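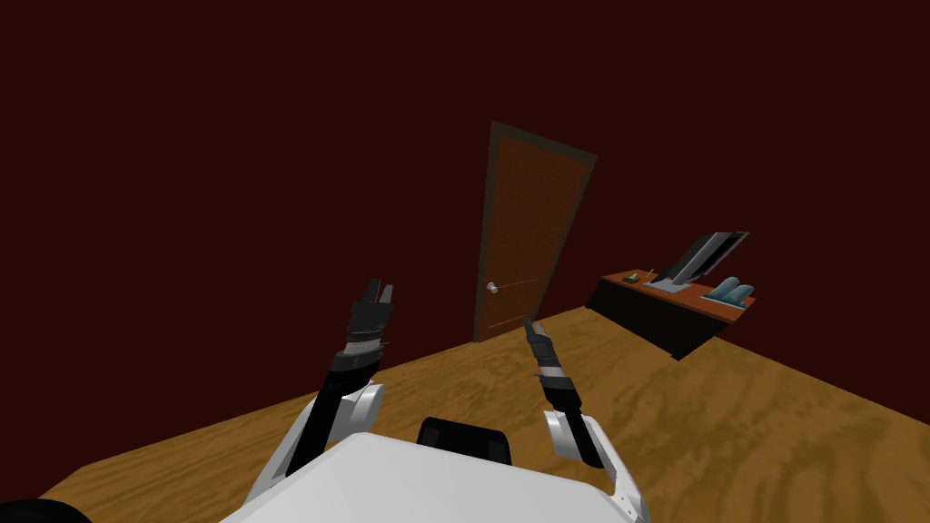
I have spent a good part of my working life building rooms that don't exist, and I would like to say a few kind words for the furniture. When people argue about training robots in simulation, they nearly always argue about physics: whether the contacts are right, whether the friction is right, whether a screw turns in its hole the way a screw ought to. Those are fine things to argue about, and I've lost many pleasant evenings to them. But look past the two grippers for a minute and there's a door with a little silver knob, leaning over as if the house were sliding down a hill, and off to the right a desk with a computer monitor on it that the arms couldn't touch if they wanted to. None of that is part of any job the arms are given. My opinion, which I've come to slowly and now hold rather stubbornly, is that the door and the desk deserve as much of our attention as the friction does.

I should explain how I got here, and it does take a little explaining. Our group in Zudosville works on small two-handed assembly tasks, the kind where one hand steadies a part or keeps out of the way while the other puts a peg where it belongs. We call the simulator Ondieki, and for the first year of its life it had a table, two arms, and a plain gray void in every direction. It was lovely to work with. Everything rendered fast, every bug was easy to see, and our learned policies did so well in there that we started to feel a bit clever. On held-out episodes in the gray void we reached 86 percent success, and I remember writing that number on the whiteboard in August and drawing a box around it (I'm a person who draws boxes around numbers, I'm afraid).

Then Hamisi Sang put walls in. He hadn't changed the task, or the arms, or the peg, or a single line of the physics. He put up dark walls, laid a wood floor, and let the room tilt a few degrees one way or the other between episodes so that the camera never saw it quite the same way twice. The same policy, with the same weights, went from 86 percent to 9. I have been doing this long enough that I should have seen it coming, and I had even given talks warning other people about it, and still I sat there refreshing the results page for most of a morning.

What we did next was the obvious thing, the thing everybody in this field does, and I don't claim any credit for it. We collected demonstrations in the messy rooms as well as the empty one. There were 1,541 of them by the time we stopped, spread over 60 room layouts, with furniture pushed around and surfaces swapped and big flat panels leaned in places no sensible person would lean them. Elikem Quaye did most of the layouts and has a real gift for it. Her rooms feel lived in, by somebody slightly odd.

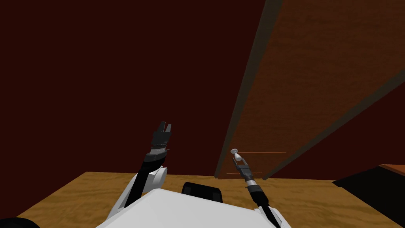 Now, the usual name for this is domain randomization, and the usual defense of it goes something like so: throw enough variety at the network and the real world will look like one more variation. I believe that, up to a point. Where I part company with a lot of my colleagues is over what kind of variety counts. It is very easy to write a script that gives you ten thousand random colors and splatters them over every surface, and I've read plenty of papers that do just that, and the pictures at the top look like a paint store after an earthquake. The robot learns to ignore color, which is worth something! But it has never had to work in front of a brown wooden board on a brown wooden table, where the background and the workspace are close cousins and the only thing that really stands out is the small white part between the fingers. Real rooms are full of that sort of thing. Wood sits next to wood, black plastic next to black plastic. A policy that has only ever seen pink against green has been given an easy time of it.

So I'd like us to spend more effort on dull, plausible clutter, built by hand where it has to be, and a little less on random noise. I know this is an expensive thing to ask for. Elikem can build perhaps three good layouts on a day when nothing else goes wrong, and a script can build a thousand bad ones before she has finished her coffee. A friend at Serkico, where they have a good deal more computing than we do, told me over dinner that I was being sentimental, and that with enough scale the script wins every time. She may be right. She has been right before, and she was kind enough not to mention those occasions. All I can answer is that most of the labs I know are the size of ours, and a small lab has to choose what it varies.

There's a second point, and it has to do with how we write up our results. The 86 percent was a true number. It was measured carefully, and if we had published it that summer I don't think a reviewer would have blinked. The gray void would have been mentioned in a line of the appendix, next to the learning rate. I would like to see a picture of the background up front in these papers, and a score for a room the policy has never seen, set right beside the flattering score in type of the same size. It costs one more row in a table.

I should admit that I haven't got a grand real-world result to wave at you yet. The physical cell over at Grengate is bolted together and waiting on a pair of wrist parts, and until those come in, everything I've said comes from simulation, with all the usual grains of salt. Hamisi thinks we'll be humbled a second time once we switch it on, and he has asked that the lab's own door be left in view of the camera when we do. I've told him yes. The knob on that one is brass, and none of our 60 rooms has a brass knob in it, so we'll see.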